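Prekdale Winter Trails Data
README for the trail and lift files, release of 2019-06-30

Contents

trails.csv – one row per named trail
lifts.csv – one row per lift
snow_daily.csv – one row per station per day
closures.csv – one row per closure notice
lines/ – trail center lines, one file per trail
CHANGES.txt – what is different from the last release

What it covers

Prekdale is a small ski area with a lower base called Casa and an upper bowl called Moodley. The files cover both sides, plus the cat track that joins them. They don't cover the cross-country loops by the lake, which are run separately and have their own map.

There are 1244 closure notices in closures.csv. They were typed in from the patrol office's paper sheets by Iqra Pirzada and checked by Zeeshan Pirzada. Trail lines were recorded on skis by Joyce Rweyemamu and Irfan Qureshi, mostly early in the morning before the lifts opened to the public. Thaís Vasconcelos put the tables together and keeps them up to date.

Trails

trail_id is a short text code that starts with C for the Casa side or M for the Moodley side. Codes are never reused. If a trail is renamed, the code stays the same and the old name goes in the former_name column.

The rating column holds green, blue, black or double. These are the ratings on the signs. We know a few people think Lower Moodley Run should be black from the second bend down, and we left it blue to match the sign. If you want a rating based on slope, use the max_pitch column and make your own.

groomed takes three values: nightly, sometimes, never. "Sometimes" covers everything from once a week to once a season. The grooming crew didn't keep a log we could use, so there is no better number to give you.

length_m is measured along the center line in meters. On wide slopes the center line is a judgment call, and two people skiing the same bowl will not draw the same line. Differences of 15 meters or less between releases usually mean the line was skied again and nothing on the ground has moved.

Lifts

Each lift has a bottom and top elevation, a type (chair, T-bar or carpet) and the hours on the posted schedule. Actual running hours are not included. The Casa carpet was moved uphill before last season and appears twice, once with an end date and once without. Filter on end_date if you only want lifts that run now.

The capacity column is the figure painted on the lift shack, in riders per hour. It was blank for the Moodley T-bar, where the paint had worn off, and it is still blank.

Snow

Depth is in centimeters and is read by eye from a stake at each of the two stations. The Casa stake is sheltered by spruce and reads low after a windy night. The Moodley stake stands in the open and catches drift. Please don't average the two and call it the depth for the mountain. We did that on our first chart and had to take it down.

Missing days are left empty. A zero means someone looked and there was no snow at the stake. Readings stop when the lifts close for the season, apart from a few in May that Irfan took on his own walks up. Those are marked extra in the notes column.

Closures

Each notice has a start, an end and a reason. Reasons were free text on the sheets and have been sorted into wind, snow safety, thin cover, race, equipment and other. The original wording is kept in reason_text, spelling included. Where the end time was not written down, end is empty and open_ended is set to yes. Do not read an empty end as closed for the rest of the day.

Names of injured guests were removed before the text was added. If you find one we missed, write to us first and leave it out of anything you post.

Lines

Points are in order from top to bottom. Spacing is uneven, as it depends on how fast the person was skiing. Tree runs have the worst positions, and Needle Glade on the Moodley side crosses itself in one spot where it should not. It needs to be skied again with a better receiver.

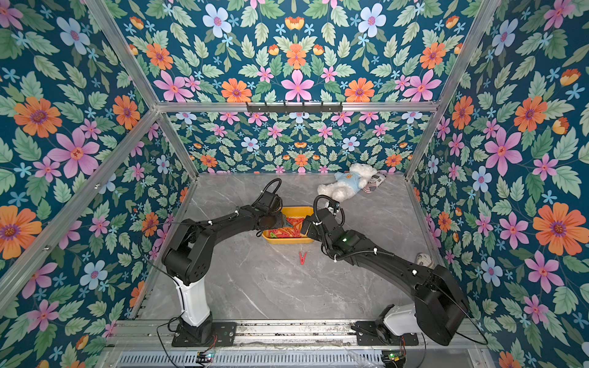
The printed trail map made from these files uses six colors, and the file map_colors.txt lists them for anyone who wants to match it. Ratings keep the usual green, blue and black. Lifts are red on the printed sheet and orange on the web one, which was a mistake that stuck. For the panel behind the title we wanted a dark ground with something bright on it, a deep teal ground with orange and pink flowers. The flowers were dropped after the first proof and the teal was kept. Text on it should be white or pale yellow. The gray we use for closed trails is hard to read on teal, so keep the legend outside the panel.

Known problems

Two Casa trails share the name Sawmill on older signs. Use trail_id to join tables, never the name.

Elevations come from two sources. Lift stations were surveyed, while trail tops and bottoms were read off the receiver. A trail can look a few meters higher than the lift that serves it.

The Drondotus viewer stops drawing after 3000 points and does not warn you. The long cat track goes over that limit. Either thin the line first or use another viewer.

Times are local and written in 24-hour form. Some of the early closure sheets used 12-hour times with no AM or PM, and those were set by guesswork. They have time_guess set to yes, and there are around 200 of them.

Safety

Nothing in these files tells you whether a slope is safe or open today. Read the boards at the base and do what patrol says.

Use

You may copy, change and share the files, with credit to Prekdale Winter Trails Data. Corrections are welcome. Send the trail_id, what is wrong and how you know – a track or a photo of the sign is enough. Thaís goes through them before each release and adds the fixes to CHANGES.txt.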